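Vostum Hand-Held Gripper Kit Now Offered to Member Organizations

Clastamska has added the Vostum hand-held gripper kit to its equipment loan service, effective February 2022. The kit allows staff to record manual tasks by hand for later use in robot training, and it may be borrowed by any member organization with a current service agreement.

Each kit contains 2 grippers, a shoulder harness and a carrying case. The loan fee is $64 per week, and a refundable deposit of $2,000 is required. Setup and a half-day of instruction are provided by Heiskanen, the regional service partner. 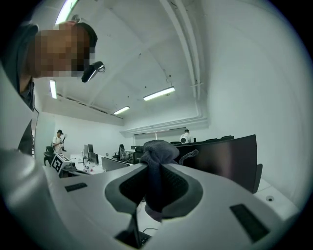 A dark gray cloth on the pad of a white hand-held gripper. Soft materials are covered in the instruction session.

Ritva Ruotsalainen, equipment manager at Clastamska, reviewed the kit before it was accepted into the service. Her report rates it 81 out of 100. It commends the comfort of the handles and the clarity of the printed guide, and notes that cable management requires attention during longer sessions. 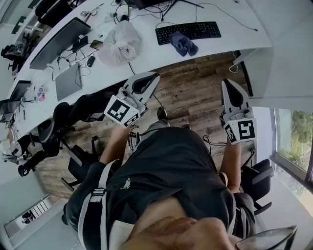

Both grippers held toward the desk, each with a square marker on its body.

Loan requests should be submitted to the Gallport office in writing and should state the intended task and the number of operators. Replacement finger pads are billed separately. Kits must be returned in their cases with all cables included.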